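6. Making your first batch of kefir

Welcome back! If you've rinsed your Zonon jar and let the grains rest overnight, you're ready for the fun part. Set aside a few quiet minutes the first time through -- after that you'll be doing it half asleep before breakfast, the way we do.

1. Tip the grains into the clean jar and pour in fresh whole milk up to the lower line. Milk straight from the fridge is fine.

2. Stir gently with the long spoon that came in the box.

3. Lay the cloth cover over the top and slip the band around it. Leave the solid lid in the drawer for now.

CAUTION: Never screw the solid lid on while the kefir is working. Gas builds up inside and the glass can crack.

4. Put the jar on a counter out of direct sun and leave it until the next day. In February our kitchen in Ormsby is so chilly that it takes a good deal longer, so go by the look of the milk and give it time if it's still thin.

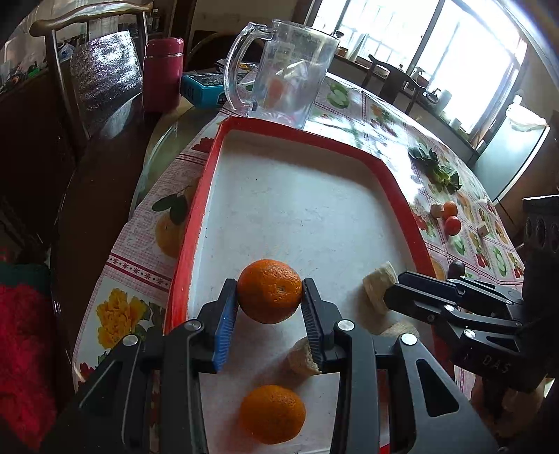

Fig. 7. Oranges, one held over a red-rimmed tray.

5. When the kefir coats the spoon, pour it through the strainer into a bowl and stir very lightly to help it along. Drop the grains back into the jar with new milk and you've started the next batch already!

6. Chill the strained kefir before you drink it. Kazue Kudo, who tested these steps for us, likes hers with a spoonful of honey, and I've come around to that myself.

NOTE: A little clear whey at the bottom is perfectly normal. Pink or fuzzy spots are not -- throw everything out, grains too, and wash the jar in very hot water before starting over.

For flavored kefir, see section 7.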